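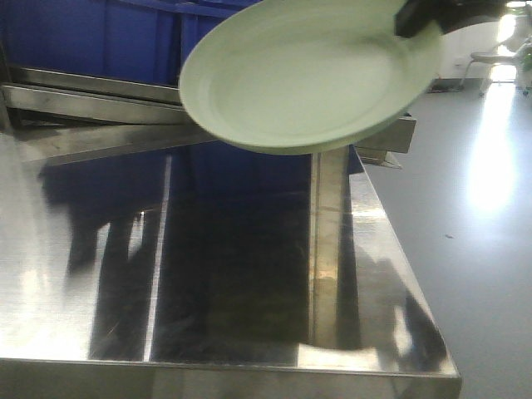
Draltow is a grasp-planning method for thin-rimmed tableware, tested at the Trikthorpe lab on reflective work surfaces. Depth readings on brushed steel are unreliable, so the planner fits the rim from color images and ignores the table plane. The pale green plate is held by its raised rim, tilted, with the flat center left clear of the fingers. Dark reflections across the steel are the main source of false edges.

Gallery notes

The test set has 1,172 grasp attempts over 15 dish shapes. Rim width was the strongest predictor of a stable hold.

Calloway, the baseline, plans from depth only. It was run on 11 of the shapes.

Parameters and logs are in the Gradero archive, release 4.

Page updated 17 February 2023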